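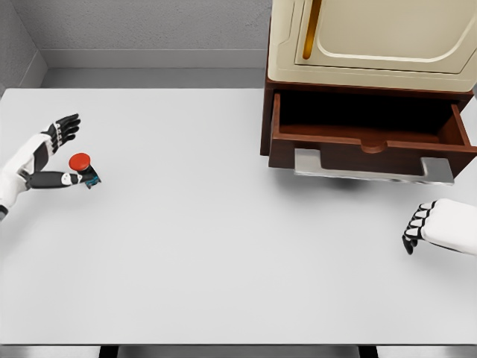
Can a machine put the shopping away yet? In the simulator, often enough to be smug about it; in a real kitchen, we wouldn't leave it alone with the eggs.

**Briem, progress to 2025-07-11**

Since February we have run 2784 simulated tidying attempts. Putting a small item in a drawer is now dependable. Closing the drawer afterwards is not – the Skindero controller regards that as somebody else's job.

Real trials at Lenska: 30 attempts, 6 finished without help. The slowest would have tried the patience of a saint.

Spending is on plan. We ask Tisel to release the next 3000 for fingertip pads, as the present set is nearly worn through.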